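Subject: Re: [nultton-dev] door state flips back to "closed" when the shelf is in view 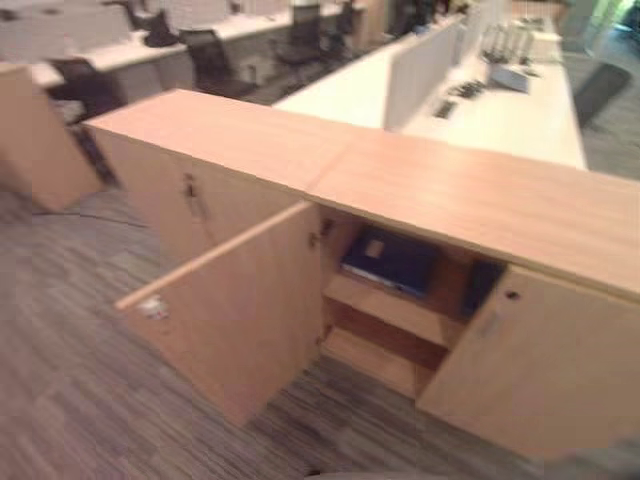

Mireille Brunet wrote:
> I still think it's a threshold problem and you're making it too hard.
> Raise the confidence cutoff on the door node, rerun the November bags,
> and see how many flips are left. If it's under 30 I'd merge and move on.
> Also, why is the planner even asking for door state once the arm
> has committed to a reach? Bindivico never did that.

Hi Mireille, hi all,

So I did try the cutoff first, because you're usually right about this stuff and I was hoping to be home by dinner. I went through 923 frames from the November bags. Flips did go down, but the node also started saying "unknown" on doors that are wide open, and then the planner sits there and waits for a better look that never comes. I don't love that trade!

What I think is going on is the edges. The cabinet in the shot at the top is the kind that hurts us: pale wood everywhere, the inside of the open door nearly the same color as the top and the doors on either side. The plane fit grabs the open door fine when we're off to one side. Then the head tilts down, the door goes thin in view, and the fitter happily glues it to its neighbor and calls the whole front one flat closed thing. Meanwhile the object detector is reporting a dark blue folder on the upper shelf, so we have a closed cabinet with something visible in it. Nothing in Tran checks for that -- the two nodes don't talk until the world model merges them, and by then the door has already won.

My patch (branch is door-vs-contents, on the usual server) does 3 things:

- if a detection sits behind the door plane by more than the door thickness, the door can't be "closed", full stop
- the hinge side is remembered between frames, so the fitter has to explain where the door went before it can drop it
- door state gets a timestamp and the planner can see how stale it is

The last one is sort of an answer to your question about the reach. We ask again because the base can still creep while the arm is moving, and Mosatum gives us no pose update until it settles. I'd be glad to turn it off if somebody fixes that part (looking at you, Gunhild Blöndal, sorry).

Cost is small on my laptop. I capped the history at 1,000 entries per cabinet and have no strong feelings about that number. The second door from the same cabinet sometimes inherits the wrong hinge, I know about it, ticket to follow.

Could someone run it on the drawer bags before I open the merge request? I only have the door ones here and my disk is full again.

Thanks!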